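7.3 Gripper stops above the object and does not close

Read this section if the Tema hand moves to the pick position, waits, and then the controller shows fault 44 (close command timed out). In the first units delivered to the Dornthorpe workshop, this was the most common fault.

CAUTION: The hand can close suddenly when the fault is cleared. Keep your fingers, hair and sleeves away from it. Do not reach under the wrist while the arm has power, even if the arm looks still.

Before you start

You need the teach pendant, the hex key from the spare parts bag and a soft cloth. One person holds the pendant during the whole procedure. A second person may watch the wrist camera view on the monitor, but must not touch the arm.

1. Press the stop button on the pendant. Wait until the status line shows HOLD.

2. Write down the fault number and the finger position value. You will need both if you call service.

3. Open the wrist camera view (Menu - Camera - Wrist). Do not move the arm yet.

4. Find the target object in the view. Check that it lies alone, with free space on all sides for the fingers.

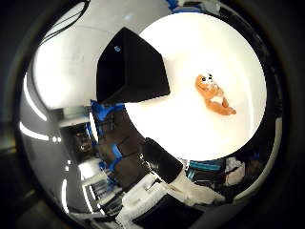 Figure 7-2. Wrist camera view. The target is the orange plush toy, with the black container farther to the upper left.

The wrist lens is very wide, so straight edges look bent and the corners of the view are dark. This is normal and is not a sign of fault 44. Please do not judge distances from this view. Use the position values on the pendant.

5. If the target is too near another object, switch to manual mode and raise the arm with the Z+ key. When the arm is fully up, press the emergency stop. Only then move the target by hand.

6. If the target has enough space, leave it where it is. Raise the arm in the same way and press the emergency stop.

7. Turn off the main switch and wait 3 minutes. The finger drive keeps some charge after switching off.

8. Check the finger cable at the wrist connector. Push the plug in until the latch clicks, then tighten the two screws by hand. Wipe the finger pads with the dry cloth.

9. Switch on, release the emergency stop and run Hand Test. The finger position must read 1170 when the hand is fully open. If the value is different, do the calibration in section 7.5.

10. Start the pick again at 10 percent speed. Keep one hand at the stop button.

Note: Soft targets press together under the fingers, and the force limit for hard parts can be too high or too low for them. Choose the Soft profile before step 10 - the controller does not choose it for you.

If fault 44 comes back, do not clear it a second time. Leave the main switch off, hang the lock-out tag on it and contact Olesia Ivanyshyn at Gachanja service with the values from step 2.

Section revised Mar 20, 2026. Checked by Zawadi Chege.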